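Washing by the numbers: an interview with Naledi Shabalala

Sep 19, 2018

Naledi Shabalala has spent most of her working life on the question of why printed sportswear fails. She trained as a textile chemist, worked on ink adhesion at Groseck, and now runs the wear testing bench at Vikix, a contract lab that takes in finished garments from manufacturers and team suppliers. Mandla Xaba spoke with her for this column about polyester, heat, numbering methods and the home laundry habits that shorten the life of a jersey.

The polyester problem

Most team jerseys are knitted polyester. Shabalala says the fiber itself is rarely what goes wrong.

"Polyester is very stable in water," she said. "It takes up almost none. You can wash it a great many times and the yarn keeps most of its strength. When a jersey comes back to us as a complaint, we look at what was added to the yarn afterward. The dye, the print, the seams, the trim."

The low water uptake has a cost. Cotton swells in the wash and lets go of water-based soil as it does so. Polyester stays the way it is and holds on to oils. Skin oil moves into the spaces between filaments, and a cool wash with a small amount of detergent leaves a good part of it behind. The smell that returns ten minutes into a warm-up comes from that residue and the bacteria living on it.

Shabalala's lab measures the residue by extracting it with a solvent and weighing what is left once the solvent has gone. On one recent job, cataloged as batch 2411, the garments had been worn for a full season and washed at home by the players. The spread between the cleanest and the dirtiest was wide enough that she had the extraction repeated.

"The second run agreed with the first," she said. "Same team, same jersey, same number of games. The difference was in the washing. We had a short form filled in with each garment, and the heavy ones mostly belonged to people who used a lot of softener."

Softener is a film of cationic surfactant. It is made to stay on the cloth. On a towel, the result is a softer feel and slightly worse absorption. On a wicking knit, the film sits on the filament surface and slows the spread of moisture, and it traps oil under it. Her advice on the subject is brief: leave it out.

How numbers are attached

There are three common ways of putting a number on a jersey, and they age in different ways.

The first is sublimation. Dye is printed on paper, the paper is pressed against the polyester, and at high temperature the dye passes into the fiber as a gas. There is no layer on top of the cloth. The number cannot peel, and it bends with the knit. It can only be done well on white or light fabric, so a dark sublimated jersey starts as white cloth with the whole design printed on it.

The second is heat-applied film, usually polyurethane, cut to shape and bonded with a hot-melt adhesive. It is quick and it works on any color. Where a number has a contrasting outline, there may be two films, one on top of the other.

"Two layers means two bonds," Shabalala said. "The upper one tends to go first, at a sharp corner. The inside of a 4, the foot of a 2. If the cutter rounds those corners even slightly, the life goes up. We have shown that to customers and some of them have changed their cutting files."

The third is sewn twill, where a woven number is stitched down along its edge. It is heavy, it blocks air, and it lasts the longest of the three. When it fails, the thread has usually worn through on a zipper or a hook fastener in the same load.

Screen printing with plastisol ink sits somewhere near the film in behavior. Under-cured plastisol cracks early. Over-cured plastisol on cheap polyester brings a separate fault, dye migration, in which red or maroon dye from the cloth moves up into white ink and turns it pink.

Reds

I asked whether red deserves its reputation.

"Partly," she said. "Deep reds need a high dye load. If the mill does not clear the surface dye after dyeing, it sits on the fiber and comes off in the first few washes. On an all-red shirt you would not notice. Put a white panel next to it and you have a test strip sewn into the garment."

The clearing step is called reduction clearing. It uses an alkaline bath and a reducing agent to break down dye that has stayed on the outside of the filament. It costs time, water and chemicals, and it is among the first things shortened when a mill is behind. Shabalala has a jersey from a supplier called Sampaio that she uses when training new staff. The body color tested well for light and for rubbing, and the white side panels went pink in wash 2.

Her bench runs the wash test with a strip of mixed fibers stapled to the sample. The strip has bands of acetate, cotton, nylon, polyester, acrylic and wool, and each one is graded against a gray scale from 1 to 5. Nylon usually picks up the most disperse dye. That matters to anyone who puts a polyester jersey in with nylon shorts or tights.

The dryer

Heat does more harm than water. A household dryer on its high setting can bring the cloth near the softening range of some hot-melt adhesives, and the tumbling flexes the film while the bond is weak. The edge lifts a little, lint gets under it, and it never lies flat again.

"People see the number coming off in the washer and blame the washer," Shabalala said. "The bond was opened in the dryer the week before."

She compared two sets of identical shirts in August. One set was line dried and the other was dried on high. The dried-on-high set showed lifted corners by cycle 6. The line-dried set was still intact when the budget for the job ran out.

Ironing is worse, and she would not discuss it at length. If a film number has lifted, a household iron with a sheet of baking parchment can sometimes press it back, but the result depends on the adhesive, and an iron has no even temperature across its plate. She would take the garment to a shop with a proper press.

Time spent in a heap

The hours between the game and the wash are, in her view, the least studied part of a jersey's life. Vikix has no standard method for them. She has been trying to write one with a small equipment maker, Putitz, which builds the humidity cabinets the lab uses.

The draft method takes a garment dosed with artificial sweat, folds it on itself a fixed number of times, and leaves it at a set temperature and humidity. Three things are then measured: odor, dye transfer at the contact points, and crease damage to the print. Transfer is the one that has surprised her. Damp red cloth pressed against white trim for a night can mark it more than a wash does, as there is very little water to carry the loose dye away. It moves a few millimeters and stays there.

"The fold line is what we look for," she said. "You open it out and there is a mirror image of the trim on the panel. Once it has dried in, you will not get all of it back."

Her own routine is to turn the shirt inside out, hang it on a chair or a rail with air on both sides, and wash it the next day. A gym bag is the worst place for it. A couch is better than a bag, though the creases set across the numerals all the same.

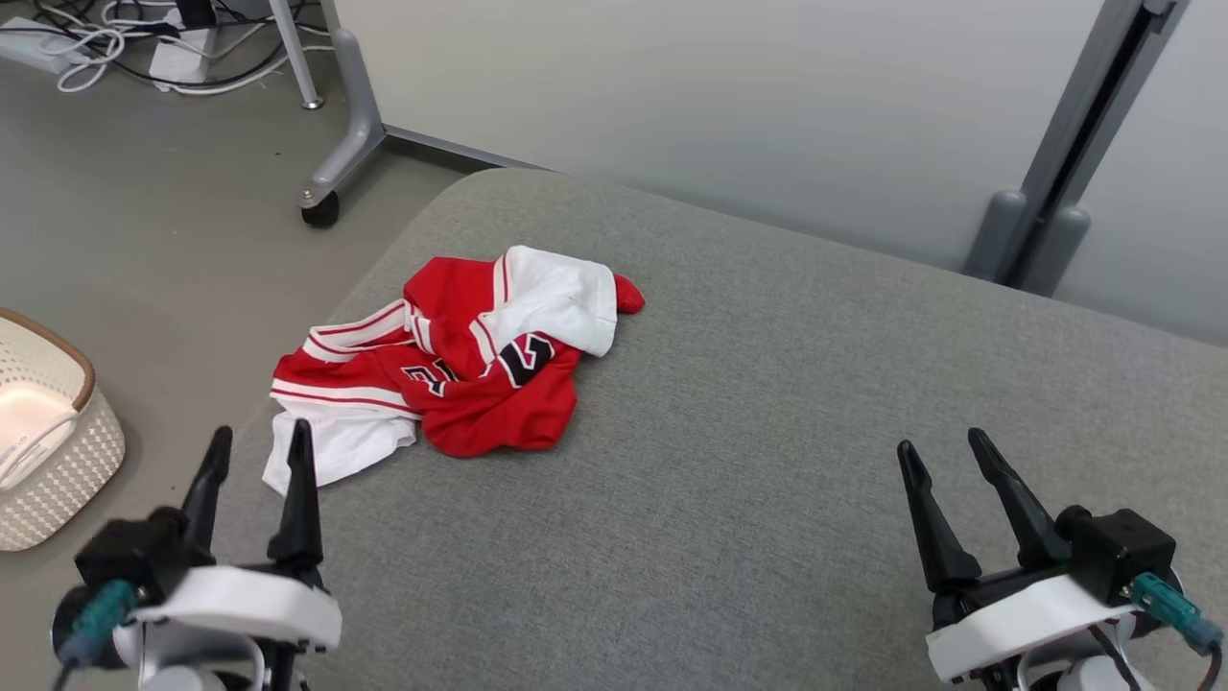

A working procedure

At the end of our conversation I asked Shabalala for the instructions she would print on the label if the label had room. She gave them in order.

Close every zipper and hook fastener in the load. Turn the jersey inside out so that the print faces inward.

Rinse the collar and underarms in cool water first if the shirt has been left overnight.

Wash at 30 C with a liquid detergent that contains enzymes, at the full dose for the load. Under-dosing is the usual cause of odor that stays.

Keep red and white garments apart from nylon for the first 3 washes. After that the loose dye has mostly gone, if it was ever going to go.

Use a medium spin. Take the load out as soon as the machine stops - a wet pile in a closed drum does the same thing as a gym bag.

Dry on a line or a rack, out of direct sun. No chlorine bleach, no softener, no iron on the number.

For odor that has already built up, she suggests a soak in oxygen bleach at the dose on the package, two hours at most, tested on an inside seam beforehand. Vinegar is harmless at kitchen strength and does little to oil.

The method for folded storage is still in draft. Shabalala expects to run the first comparison between two labs once Putitz has delivered the second cabinet, and she is looking for clubs willing to hand over worn jerseys unwashed.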